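Filed under: Home & Garden > Laundry & Cleaning > Small Spaces

Print this thread | E-mail to a friend

Front loader in a tight laundry - where does the basket go?

booker_s wrote:
Morning all, 18 Sep 2021 and I've finally got a laundry that isn't a tap in the shed. I'm chuffed, but I've run into a problem that sounds silly when I type it out. I can't decide where the basket should live. My old machine was a top loader and I just tipped everything in from hip height, no thinking required. With the front loader I'm bending, turning, dropping socks, bending again. My back is 62 even if the rest of me pretends otherwise.

Does everyone leave the basket on the floor in front of the door? Off to one side? Up on something? And is it worth spending 300 bucks on one of those pedestals with a drawer? The bloke at Serra reckons I'd never look back, but he would say that, he sells them.

nivest wrote:
Off to one side, always! I kept mine bang in front of the door for years and all it did was make me lean over the top of it. White plastic one, rectangular with the rounded corners, nothing flash. Rectangular is the way to go in a small room (the round ones roll their hips into everything, if that makes sense).

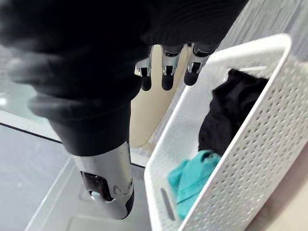

Photo: Nives Tedesco

I also run mine up against something solid so it can't skate off while I'm loading. Cheap plastic slides like mad on tiles.

ottavio_b wrote:
Going to disagree with Nives, sorry mate. Side on means you twist with every handful and twisting is what does your back in. I put the basket straight in front, sit on a low stool and feed the washing in between my knees. Looks ridiculous. Works a treat. My physio told me to stop swinging wet towels sideways and I've been sore a lot less since.

nivest wrote:
I don't twist, I step! Two little steps, like a dance. And where are you putting a stool in a room that size, Ottavio? Some of us don't have a ballroom with a tap in it.

ottavio_b wrote:
It folds. It hangs on the back of the door.

nikau_t wrote:
Haha you two. Booker, I'd hold off on the pedestal until you've lived with the machine for a couple of months. We bought one from Clirkska and it was lovely for loading, but then the top of the washer was too high for my partner to fold on, and that flat top is the only bench we've got. Ended up in the garage with paint tins in the drawer. Sold it in October for 100 and was glad to see it go.

If you keep the machine at floor level you get a decent work surface out of it. Just don't let the paperwork breed up there. Ours collects everything.

booker_s wrote:
Good point about the top, I hadn't thought of folding on it. Does it not all shimmy off in the spin, though?

nikau_t wrote:
Take the stuff off before the spin! Or level the feet properly. Ours used to walk across the floor until I got down there with a spanner and a spirit level. A small thing like one of the feet being half a turn out makes a racket you wouldn't believe.

nivest wrote:
Agree with Nikau on the pedestal. I fold on mine too and it's a good height for me, though I'm short. What I like is having the knob and the buttons up along the front where I can get at them without shifting whatever's piled on top. My sister's old one had the dials at the back and she was forever reaching over the clean stuff to start a load.

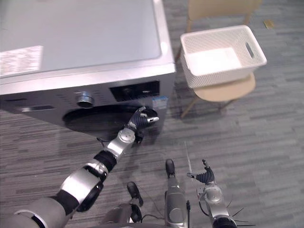
Knob, buttons and the big black door, seen from over the top.

Booker, before you buy anything, load it a few times and notice which hand you use to pull things out of the basket. I'm right-handed so basket on the right. Ottavio can keep his stool.

aldo_cirillo wrote:
Couple of things nobody's brought up. Check which way your door swings before you pick a side. If it's hinged on the left, it opens out to the left and your basket wants to be on the right, handedness be blowed. I'm a leftie and I had to learn to do it the other way round.

Second, leave the door ajar when you're done. I was a shut-the-door man and the rubber seal went black and stank. Wiped it with vinegar, ran it hot and empty, still stank. New seal fitted by the Udel fella and I've left it open ever since - no smell.

ottavio_b wrote:
Vinegar's rough on rubber, Aldo. That might be what finished it off.

aldo_cirillo wrote:
Could be. It was pretty far gone before I started, mind you.

booker_s wrote:
OK, checked the door and it's hinged on the left, so basket goes on the right. I'm going to try Nives' two-step first and if my back complains I'll try the stool (quietly, so she doesn't hear). Pedestal's on hold. Has anyone got a basket with legs? Saw one in the Varnutura catalogue and it looked about the right height.

nikau_t wrote:
Mum has one. Great until you fill it with wet jeans, then the legs splay. Fine for dry stuff and carrying in from the line. I'd still use a plain one for the wet loads.

Related threads
- Levelling a washer on a sloping floor
- Best folding bench for a narrow laundry?
- Door seal smells: what worked for you
- Plastic baskets vs cane
- Where do you keep the pegs?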